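2024-04-04 - notes from the phone call, written up quick

Seema Rastogi picks up on the second ring and asks if we can keep it short. She has a range safety meeting after lunch and a truck that won't start. We talk for most of an hour anyway.

Rastogi spent 11 years on the instrumentation side of military rocket testing before she started writing on it. Her newsletter, Flikerlow, goes out to 295 paying readers, most of them, she says, "people who used to do what I used to do." Her subject lately is the failed November launch out of the Siltbridge coastal range, and what the two official statements on it left out.

First statement: test went as planned. Second one, the next morning: an "early termination." No range given, no altitude. Joshi, the contractor that built the motor, sent out one paragraph and then stopped answering the phone.

"Early termination can mean four different things," Rastogi says. "The motor quit. The guidance went off and somebody pushed the button. The button got pushed by mistake. Or it was always going to be a short flight and the press office got confused. I've seen all of those. The last one happens more than you'd think."

Which was it?

"I don't know. I have a guess. My guess is not worth printing."

She prints other things instead. Her long piece in the winter was on the warning notices, the ones that tell ships and planes to keep out of a patch of sea. Dull reading. She loves them. The notices for the November shot closed an area reaching 75 miles out, then a second box a good deal farther, with nothing closed in between.

"So there's your splashdown area for the booster, and there's your target area," she says. "They told everybody how far it was meant to go. They told the fishing boats! Then they got up at a podium and said the distance was sensitive."

Did anyone from the range complain?

Long pause. "A man called. Polite. He wanted to know if I'd consider taking down the map. I asked him if the notices were going to be taken down too and he said he would get back to me."

Has he?

"No."

I ask her about Raneck, the town closest to the range, where windows rattled that night and a school parking lot filled up with people looking at the sky. Rastogi drove out a week later and stayed two nights. She dosen't think much of how the town was treated. Residents were told by a recorded phone message, in the afternoon, for a launch that same evening. Some got the message after.

"You had a woman who does night shifts, she's asleep, the phone is off. She wakes up to the whole house shaking. What's she supposed to think it is?"

The range has since promised 2 days of notice. Rastogi says fine, good, she'll beleive it when the next one comes around.

We get onto video. Every government that tests a missile now puts out footage, usually within hours, usually with music. She watches all of it with the sound off.

"First thing, look at the shadows. Is that morning or evening, and does it match what they said. Second, look at the plume, the color, whether it changes. Third thing is the cuts. Where do they cut. If they cut at 4 seconds every time, on every test, I want to know what's happening at five."

And old footage passed off as new?

"All the time. Sometimes it's just lazy. Somebody in an office needs a clip by six o'clock." 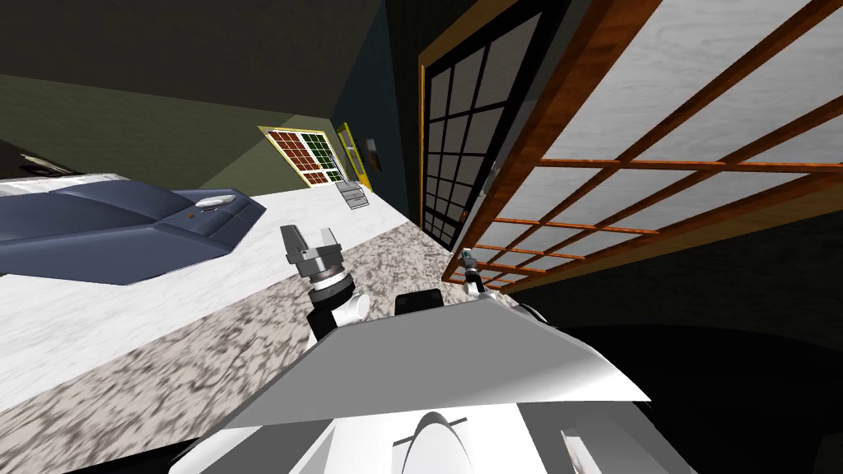
**Defense & Security Desk**

She is harder on reporters than on the press officers, it should be said. The word "successful" bothers her most. A rocket leaves the pad, the ministry says success, the headline says success. Nobody outside has seen where it came down.

"Just write 'they said.' Two words. It's cheap," she says. "And call somebody who tracks these things before you hit publish, not the day after. I'm up early."

Does she miss the work?

"I miss the countdown room. Everyone goes very quiet and somebody always has a cough drop." She laughs. "The paperwork, no. The food at that range, God, no."

Her next piece is on who pays when a test goes into water people fish in. She's been through the claims from Raneck, the ones she could get. Some boats lost three days of work to the closure, and the form asks for receipts for fish they didn't catch. She has asked Joshi about it twice. She has asked the range once, in writing, and is waiting.

Then the meeting. She still has to find a ride to it.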